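Jolgate Wipe-Clean Tablecloth, Small Table Size

Item 200 in the shop, back in stock 21/04/2026

I've been selling table linens out of the Plolis shop for 12 years now, and this is the cloth I get the most mail about. People buy one for the kitchen, then write back in a month asking if we do it for the porch table too (we do - scroll down for sizes!). So I figured it was time to give it a proper page instead of the two lines it had before.

The Jolgate is a cotton cloth with a thin clear coating on the top side. If you grew up with the kind of vinyl cloth that stuck to your arms in summer, please don't let that scare you off. The coating is matte and pretty soft, and from a step or two back it just looks like fabric. The underside is bare cotton, so it grips the table a bit and doesn't go sliding off when somebody scoots their chair in.

What I love most is how little I think about it. Coffee rings, jam, the puddle under a juice glass - I go over it with a damp sponge and get on with my day. I've had mine on the breakfast table since January and it gets the full treatment: homework, seed trays, my sewing machine, and one very messy afternoon of egg dyeing. The dye did leave a faint pink shadow for a couple of days, I'll admit, but a little dish soap and some patience took it out. 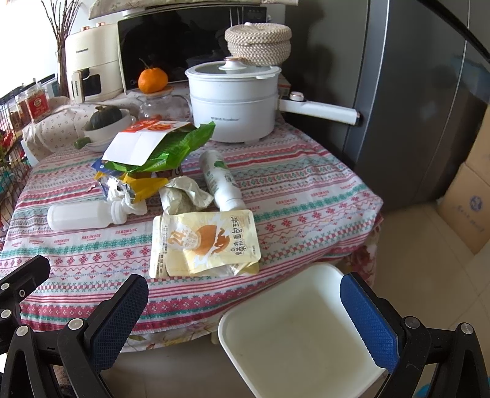

Now, sizing, which is where most of the returns come from. Measure the top of your table first, then decide how much you want hanging over the side. I like a short drop on a table that gets used all day, so nobody catches the hem with a knee. For a sit-down dinner you might want more. The small cloth has enough for a modest drop on most two-person tables, and the next size up will do a regular four-seater. If you're between sizes, go bigger and trim it. The coated fabric doesn't fray much, and a pair of sharp scissors and a ruler will get you a perfectly decent edge.

It ships folded, so it'll have creases when you take it out of the bag. Please don't iron the top side! I did that to my very first one and ended up with a shiny patch the shape of an iron, and it's still there. Lay it out flat and leave it overnight, or turn it over and use the lowest heat on the cotton side with a dish towel in between. Warm rooms help a lot. Mine had given up its creases by the next morning, apart from one stubborn line down the middle that took the rest of the week.

Hot pans need a trivet, always. A mug of tea is fine. A skillet right off the burner is going to mark it, and I can't do anything about that for you.

Washing: 2 or 3 times a year is plenty if you wipe it down as you go. Cool water, gentle cycle, no bleach, and hang it over a line or a shower rod. Skip the dryer. If you store it between seasons, roll it around a cardboard tube with the coated side out and you won't have to deal with the creases all over again.

A few of you have asked how it compares to the Stekine cloth we also carry. The Stekine is heavier and drapes better, and I think it's the nicer one for holidays, but it's plain linen and it will soak up whatever you spill. For every day I'd go with the Jolgate. If you want both, put the Stekine on top for company and leave the Jolgate underneath to protect the wood - that's how I do it at my own house.

The matching Magbanua napkins come in a set and go through a normal hot wash. They aren't coated, so they're nice and absorbent.

Returns are easy. You have 15 days from delivery, and I'll take back anything that hasn't been cut or washed. Got a question about an odd-shaped table? Send me your measurements through the contact form and I'll tell you which size to get.

Sizes: small, medium, large, porch round
Care: wipe clean, cool gentle wash, line dry
Ships from: the Plolis shop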